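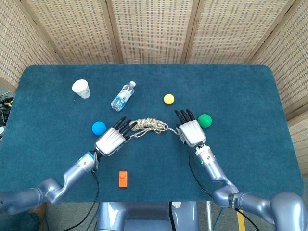
Kulap Saithong
Course notes, week 4: Collecting demonstrations
Read before lab. Yes, all of it.

Last week we had a learning method and no data, a comfortable position because nothing could go wrong. This week we fix that.

1. The task

Rope. The policy has to bring both hands to a tangled bundle, find a free strand and pull it clear. Rope has no fixed shape, so you can't write down its pose in a handful of numbers, and it hides its own ends. Students ask every May why we don't start with blocks. We did, in week 2, and you complained that it was too easy.

2. What counts as an episode

One episode runs from both hands open above the table to the strand let go. Each group records 200. Last year's class turned in 377 between two groups, and after review 70 of those had to go, mostly for one of these:
- the operator stopped halfway to think
- the rope was laid out the same way as in the episode before
- someone's sleeve

Thinking is welcome, but do it before you press record. A policy trained on hesitation will hesitate, and it will be very good at it.

3. Clutter

Leave other things on the table. A cup, a bottle on its side, foam balls, a toy brick: the hands should learn to go for the rope with all of that lying around. Move the clutter between episodes. If the blue ball is always by the left hand, the network may well decide that the blue ball is what matters, and you will spend a long evening finding out.

4. Variation in the rope

Drop it, don't arrange it. People asked to make a random tangle make the same tangle - a neat one, in the middle. Pick the rope up, let go, and live with the result.

5. Failures

Keep them, labeled. A missed pinch followed by a second try is worth more than you'd guess, provided the label says so. "Weird" is not a label. I received 13 of those last year.

For lab: bring your episode log and one recording you would rather not show anyone. We'll start with that one.

Reading: the Hauser handout, sections 2 and 3. Skip the appendix, which I wrote in a hurry.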